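Trying Out the Haner Bin Picking Kit: Student Project Report
Pudside Robotics Laboratory, December 17, 2018 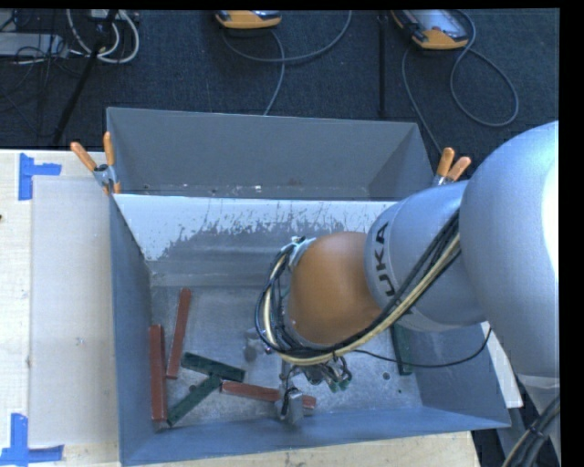 When our group signed up for the autumn project, we rather hoped to build something from scratch, and it took us a little while to warm to the idea of reviewing somebody else's product instead. We are glad we did! The Haner kit is sold by Drernholm as a ready-made package for teaching bin picking, and our job was to find out whether a pair of second-year students could get it going on the KUKA arm with only the printed guide to help them.

Setting up took us 2 afternoons in November. Most of that went on calibration, which the guide covers in a single page - a very cheerful page, but we had to read it several times over. The software side, a planner called Woldegiorgis, installed without any fuss at all.

For the main test we ran 100 picks on red and green blocks, tipping them into the metal bin afresh whenever it was empty. The arm failed on 7 of them, and nearly all of those were blocks lying close up against a wall, where the gripper finger has very little room to get down the side. Blocks out in the middle were hardly ever a problem, even when one was resting against another.

We would happily recommend the kit to other groups, with a small grumble about the price of spare fingers. Next term we would like to try it with rounder parts - and we have asked Drernholm for a longer calibration chapter.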